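Print this page | E-mail this page

About us

Hi, I'm Gitau Laizer, and I run Cloltuvby. We sell one thing, a two-armed tabletop robot kit called the Brollby, and we help people get it going once it lands on their doorstep. That's the whole company, pretty much! There's a small crew of us in a rented unit in Jinovthorpe, and if you call before lunch there's a fair chance you'll get me.

I used to fix packing machines for a living. Big ones, bolted to the floor, very good at doing the same thing all day and hopeless if you moved the box a few inches. I kept wanting something a person could put on a bench and play with, and everything I found was either a toy or cost as much as a house. So I started building my own in the evenings (my kitchen table still has the clamp marks), and a friend at Mogensen, the machine shop two doors down from where we are now, cut the first set of rails for me in exchange for a very long list of favors. I'm still working through the list.

The first batch was 50 kits. I packed every one of those boxes myself, and I left the hex keys out of the first few, for which I am still sorry. Since then we've shipped 588 of them, mostly to colleges, repair clubs and small labs, plus a bakery that wanted to see if it could box rolls (they're still at it, and they send us rolls).

What you get in the box is two arms, two grippers, the rails, the cables and a printed manual that runs to 111 pages. Yes, paper. I like being able to spill coffee on it. You bring your own computer and your own table top, and if you get stuck you write to us and a person writes back, usually me or whoever is closest to the keyboard.

We also do setup days, where one of us comes out and gets your first task running with your people, and we'll look over your layout for free before you buy. Send a sketch, a napkin is fine. Our street address is Unit 2434, Jinovthorpe, and the door sticks, so push.

Picking up soft, crinkly stuff is the question we get most from new customers, and I love it, it's such a good hard problem. A can is easy. A bag of chips changes shape the second you touch it, and it's shiny too, which doesn't help. My usual advice is to start with a few foil packets standing up in a tray, like the orange one between the two arms, and mix the sizes early so you don't end up with a setup that only likes one kind. Give each arm its own side to begin with, and get them sharing the middle later on.
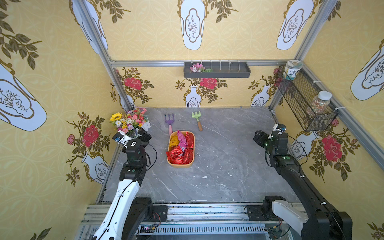
Related pages
Brollby kit: what's in the box
Book a setup day
Spare grippers and cables
Send us your layout
Find us in Jinovthorpe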